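Week 2 – Teaching by Demonstration
Notes: Sorcha Purves

Today you drive! The task is box to bowl, by remote control. Keep your first move high and loose, then slow right down – the policy learns your rhythm too.
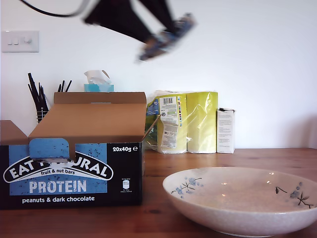
Arm moving above the table, gripper empty.

1. Centre the fingers over one bar and close gently. If you fumble, keep recording; recoveries are gold.

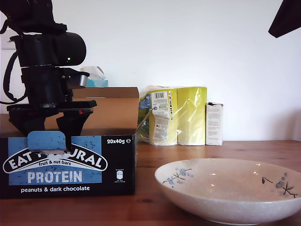 2. Switch to the wrist view for the bowl and favour small corrections. 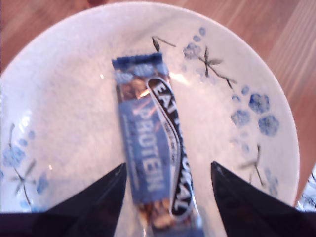 Save each run to the Naltent folder. We have 38 good ones and need 63 by Saturday.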